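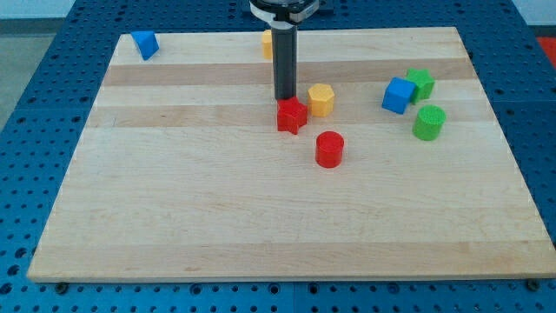
Maple board with coloured blocks: red star, yellow hexagon, red cylinder and a blue triangle among them.

Looking after a maple board (and the toys that end up on it!)

I love a maple board. Ours gets used for bread on a Tuesday and building blocks for the rest of the week, and it comes up beautifully every time with hardly any work.

Everyday clean
Wipe with a well-wrung cloth and a drop of washing-up liquid, then go over it with a dry tea towel. Never soak it. Glued strips hate a long bath, and the joins are the first thing to open up. Stand it on its edge to dry so air gets to both faces.

Crayon and sticky marks
Bicarbonate of soda and a little water, mixed to a paste. Leave it for 5 minutes and rub along the strips, never across. Wonderful stuff!

Rough patches
Sand lightly with 300 grit, wipe off the dust and let it dry overnight before you oil.

Oiling
I use the Drirwood board oil, but any food-safe mineral oil will do. Pour on a small puddle, spread it right to the edges (do the ends twice, they drink it up), wait 30 minutes and buff off what's left. The darker strips really glow after this, it's my favourite bit.

Blocks
Warm soapy water for plastic ones, a damp cloth only for painted wood. An old toothbrush is brilliant for getting between the points of a star.

Reader Ye-ji Ra adds: rub the board with half a lemon and coarse salt if it smells of onion. Rinse quickly and dry straight away.

Next time: getting wax out of a tablecloth.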